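Wäsche färbt trotz 30 Grad aus

Hallo zusammen, seit dem Umzug im November kommt bei mir gemischte Buntwäsche mit Farbschleier aus der Maschine. Programm Pflegeleicht, 30 Grad, Flüssigwaschmittel Prustard Color, Trommel knapp voll. Betroffen sind vor allem helle Baumwollteile mit Aufdruck. Liegt das am Waschmittel oder an der Wasserhärte?
Oratile Mokoena

landero_9
Wasserhärte scheidet als Ursache weitgehend aus. Kalk macht Fasern stumpf, überträgt aber keinen Farbstoff. Wahrscheinlicher ist überschüssiger Farbstoff aus neuen Teilen, der im Restwasser bleibt – meist Rot, Orange oder Dunkelblau.

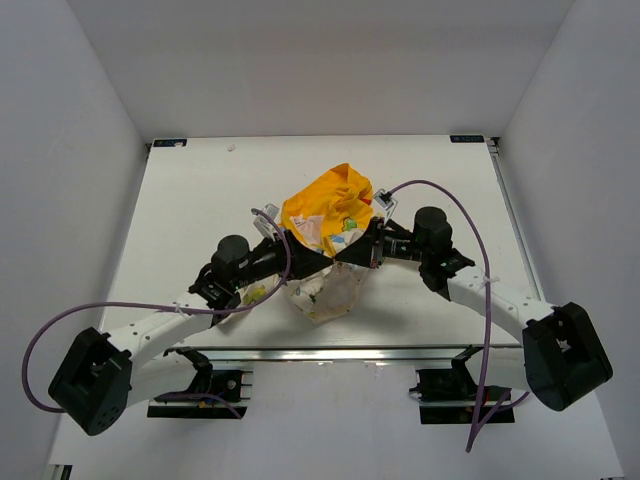
Test vor dem ersten Waschgang: Innensaum anfeuchten, weißes Tuch auflegen, 2 Minuten andrücken. Bleibt Farbe am Tuch, das Teil separat waschen, bis das Spülwasser klar ist. Beladung bei Pflegeleicht höchstens halbe Trommel. Fertige Wäsche sofort herausnehmen, feucht aufeinanderliegende Teile färben auch nach dem Schleudern noch ab.

Chege
Nimm Essig, hat meine Mutter auch immer gemacht.

Brolum
Essig fixiert moderne Reaktivfarbstoffe auf Baumwolle nicht. Bereits verfärbte Teile nicht in den Trockner geben, sondern noch feucht mit Entfärber behandeln. 60 Grad nur, wenn das Etikett es zulässt. Aufdrucke vorher an verdeckter Stelle prüfen, manche lösen sich dabei an.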